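Workshop > Notebooks > Clubs and shafts > September

Last updated: September, 4:40 pm

Got in a bit after nine and finally had a proper go at the Makdale wedges, the ones Vendula Jelínek dropped off before she went up to play the two-course event at Heris. She wants them back before her second round of practice there, so the grinding had to come first and the putters will have to wait their turn (sorry, Radek, I know yours has been leaning in the corner a good long while now).

The trouble with these wedges is the bounce. Vendula's home course is soft and a bit spongy, and she has always liked a fat sole that won't dig. Heris is a different animal altogether. The fairways there are tight and firm, more like a linksy sort of turf, and last time she said the 56 kept skipping into the back of the ball and she'd bladed two over the green on the same hole, poor thing. So I took some material off the trailing edge and a touch off the heel, going slowly, checking on the board after every pass. I left the leading edge alone. I've been burned by leading edges before.

Swing weights after grinding came out lighter than she's used to, no surprise there, and I put a strip of lead tape low on the back of each to bring them up again. It isn't pretty. She won't mind, she's got tape all over her driver already. 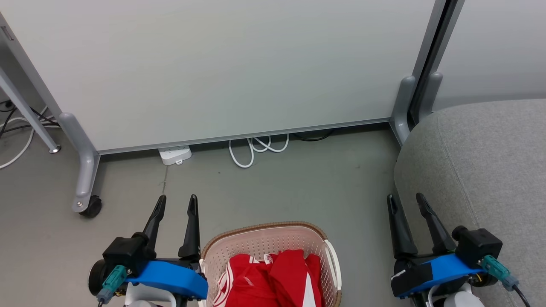

Next job was the shaft question, and I'm still going back and forth on it. Abimbola Oyewole thinks the gap wedge should match her irons, seeing as she mostly hits it full, and the other two should stay in the heavier shaft. I was all for leaving the set the same right through, because that's how I've always done it, but he made a good case over coffee and I've come around to at least trying it. I pulled the gap wedge, cleaned out the hosel and dry fitted one of the Plorura shafts. Haven't glued it. I'd like Vendula to waggle it first and tell me if it feels like a toy.

Grips: she asked for the same cord ones as before, one extra wrap under the right hand. We have enough for the wedges and not enough for a full set, so whoever does the next order please add a box. Jozefína, I think that's you? The supplier wants 40 as a minimum and I'd go to 50 and be done with it until the season's over. They keep well if they stay out of the sun.

The epoxy we opened last month is getting stringy. I did a test piece with it and the bond let go far too easily when I twisted it in the vise, so I've binned the tube and started the new one. Please write the opening month on the cap when you start one. I forgot to, and spent a good part of the morning wondering.

Buppha Chuensuk phoned about her hybrid, the one with the rattle. She says it only does it on the downswing and only some days. I've asked her to bring it in regardless. My money is on a loose blob of glue inside the head, and if so a squirt of rat glue and a night standing on its toe will fix it. She's off to the Machala pairs soon and would love it quiet by then, as her partner has started commenting!

Range check late in the day with the 56. Stood on the tightest lie I could find and hit a couple of dozen little pitches, mostly decent, the odd one heavy (my fault, I'm sure). The sole went through nicely and I didn't catch the back edge once. I'm no Vendula, though, so I'd still want her to hit it off the Heris turf before I touch the 60. If she likes it, same grind on that one, maybe a hair less at the heel for when she lays it open in the bunkers.

Still to do: loft and lie on all three, paint fill on the 56 where the solvent got it, ring Radek about how long he wants that putter.

2 comments | 180 views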